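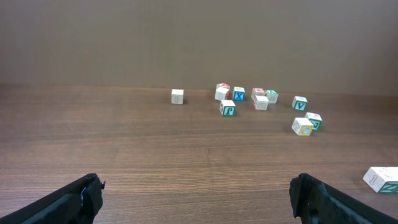 2 min read · 14 posts

Nesutley Bench Notes
July 2020

1/ Gripper comparison on the two-arm bench. Same arms, same controller, two sets of fingers. Set A is the stock pair. Set B is the Janholm replacement, a thinner tip with a bit more compliance in the last part of the travel.

2/ Parts are wooden alphabet blocks. They are cheap, the edges are consistent, and the painted faces make it easy to tell from the wrist camera which way a block has turned in the grip.

3/ Protocol: 236 picks per finger set, blocks scattered by hand, no stacking. Teleoperated, one operator, same operator for both sets. A pick counts if the block leaves the table and stays in the fingers for the full hold.

4/ Wrist camera first. With the fingers open you get both tips in the bottom corners and a clear strip of table between them. For alignment that strip matters more than resolution. I would take a wider lens over more pixels.

5/ The weak point is near blocks at the side of the view. They look large, they leave the image early, and the operator ends up finishing the approach from the overhead view. Most of the slow picks in my log are of this kind.

6/ Overhead view is better for planning and worse for the last bit of closing. The arm covers part of the table and the gripper shadow lands close to where you want to look. I moved the lamp twice. It helped once.

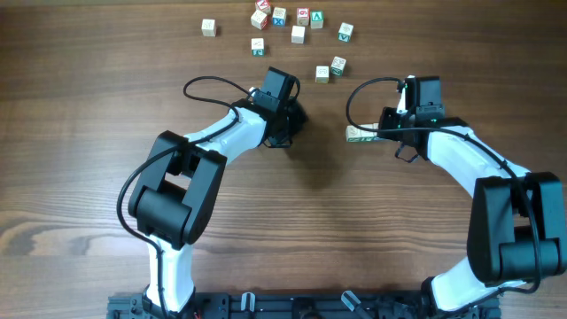
Overhead view: right gripper holding a block, left one empty.

7/ Handover is the harder test. One gripper presents the block, the other comes in from across the gap. Any yaw error in the first grasp gets passed along, and the second gripper adds its own.

8/ Set A drops fewer blocks in the handover. Set B centers better on the first pick but lets the block rotate if you catch it off the middle. More grip current reduces the rotation and warms up the motor.

9/ Controller is the Bachmann board with the loop period set to 20 ms. I tried a faster loop and got jitter at the elbow with no gain at the fingertips. Back to 20.

10/ Cable routing affects the results more than I expected. A tight loop at the wrist pulls the gripper slightly during rotation. Leave slack there and tie it down along the upper link, clear of the elbow housing.

11/ Blocks are forgiving, so I also want numbers on a longer part with rounded edges and a relief surface. Flat-sided cubes say very little about how a fingertip behaves on a groove. 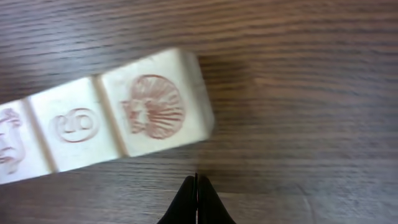

12/ Approach angle is the main variable for that one. Coming in square to the long side should be fine for both sets. Coming in at a diagonal, I expect the thin tips to find a groove and stay in it, for better or worse.

13/ Wear: the Cakance pads are next, rated by the seller for 3000 cycles. I have no opinion on that figure yet. I will log tip condition along with the pick results and post both, including the bad runs.

14/ For now the stock fingers stay on for handovers and the Janholm pair for single picks. Swapping takes two screws per finger and a recalibration of the closed position. Skip the recalibration and the tips meet early, which the controller reads as a grasped object.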